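Warum liegt das Nudelholz neben dem Kehrblech?
Sachen zum Aufräumen, erklärt für alle ab acht

Auf jedem Tisch dieser Welt passiert früher oder später dasselbe. Erst liegt nichts darauf. Dann legt jemand etwas ab, nur kurz. Und kurz ist bei Tischen ein sehr dehnbares Wort.

Ein Tisch ist nämlich eine Einladung. Er ist flach, er ist auf der richtigen Höhe, und er beschwert sich nie. Ein Regal ist da strenger, denn dort muss man sich strecken oder bücken und manchmal sogar etwas zur Seite schieben. Der Tisch dagegen nimmt alles: Schlüssel, Socken, halbe Brötchen, Mathehefte mit sehr schlechter Laune.

Wie entsteht so ein Durcheinander?

Stell dir einen ganz normalen Nachmittag vor. Du willst Plätzchen backen und holst das Nudelholz. Weil Backen hungrig macht, holst du auch eine Packung Kekse. (Ja, man kann Kekse essen, während man Kekse backt. Erwachsene tun das auch, aber mit dem Rücken zur Tür.) Dann fällt Mehl auf den Boden, also muss ein Kehrblech her. Jetzt liegen drei Dinge beisammen, die sich sonst nie begegnen würden. Das Nudelholz wohnt in der Schublade, die Kekse wohnen im Schrank, das Kehrblech wohnt in der Ecke hinter dem Besen, wo es dunkel ist.

In der Stadtteilküche von Stedside, in der Kinder ab 6 Jahren mitkochen dürfen, fängt das Aufräumen deshalb mit einer Frage an: Wo wohnst du eigentlich? Gefragt wird das Ding. Antworten musst leider du.

Auf diesem Tisch gibt es einiges zu fragen, vom Knabberzeug bis zum weißen Teller.
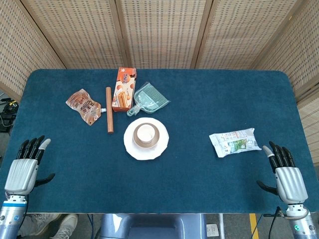

Modupe Bako findet die Frage nach der Wohnung gut, aber zu langsam. Man solle erst alles zusammensuchen, was man essen kann, und es wegbringen, bevor jemand auf die Idee kommt, es zu essen. Danach sei der Tisch schon halb leer und man selbst noch nicht müde.

Da ist etwas dran. Sortieren heißt ja, Dinge zu Gruppen zusammenzulegen, und die Gruppe „Essen“ erkennt fast jeder. Danach kommt die Gruppe „Küchensachen“. Ein Teller gehört hinein, ein Nudelholz auch. Ist der Teller schmutzig, macht er vorher einen Umweg über die Spüle.

Und das Kehrblech? Das ist der Sonderfall. Es wird zwar in der Küche gebraucht, aber sein Arbeitsplatz ist der Fußboden. Dort trifft es Krümel, Staub und Haare von Leuten, die längst ausgezogen sind. Deshalb soll es nicht dort liegen, wo man isst oder Teig ausrollt. Das ist keine Beleidigung. Gummistiefel stellt man ja auch nicht ins Bett.

Was ist mit Verpackungen?

Bei Tüten und Schachteln hilft ein Blick hinein. Ist noch etwas drin, macht man sie gut zu und stellt sie in den Schrank. Ist nichts mehr drin, gehören sie in den Müll, und zwar getrennt: Eine saubere leere Pappschachtel kommt zum Altpapier, eine Plastikverpackung in die Tonne oder den Sack, den es bei euch dafür gibt. Leere Schachteln zurück in den Schrank zu stellen ist ein alter Familienbrauch, macht aber nur einmal Spaß – und nur einer Person.

Zum Schluss wird gewischt. Glatte Tische mögen einen feuchten Lappen. Liegt Stoff oder Filz auf dem Tisch, bürstet man die Krümel lieber trocken ab, sonst reibt man sie hinein, und dort bleiben sie dann bis März.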